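Mileage-based car cover

Mileage-based car cover is a form of motor insurance in which part of the price depends on how far the car is driven. The driver pays a fixed sum for the period and then a further charge for each mile. It is sold mainly to people who drive little, though whether they save money by it is disputed.

How it works

The insurer needs a mileage reading. Some ask the customer to send in the odometer figure every 3 months; others fit a small plug-in unit or use a phone app. The fixed part covers the car while it is parked, including theft and fire. Most policies cap the miles charged in a single day, so that one long trip does not produce a shocking bill. The cap is set by the insurer and can be changed at renewal.

Claims made for it

Sellers often say that low-mileage drivers subsidise everyone else under ordinary cover. There is some sense in this, as a car that stays at home is unlikely to hit anything. But ordinary insurers already ask for expected yearly mileage and price on it, if crudely. The comparison used in adverts is usually with a full-price policy that few careful shoppers would buy.

A study by Octavio Rivadeneira looked at 2,509 policies sold by Brevton, an insurer in the town of Skeltanier. It reported lower bills for most customers in their first year. The sample was supplied by the firm itself and left out anyone who had cancelled early, so the result should be read with care. Igor Trnka, in a reply published in March, noted that the fixed charge had gone up for 9 of the 15 customer groups at the first renewal. Brevton has not published later figures.

Privacy

Plug-in units may record time of day, speed and hard braking as well as distance. Jurčo, a rival insurer, states that it keeps only the mileage, but its terms allow "related trip data" to be stored and do not say what that means.
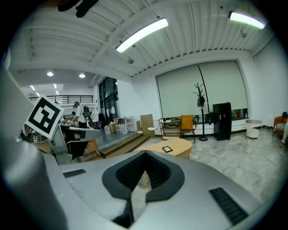
Bernon, which sells cover by odometer reading alone, avoids the question of trip data but relies on customers to report honestly, and its terms let it reduce a payout where the reading sent in was too low. How often it has done so is not known.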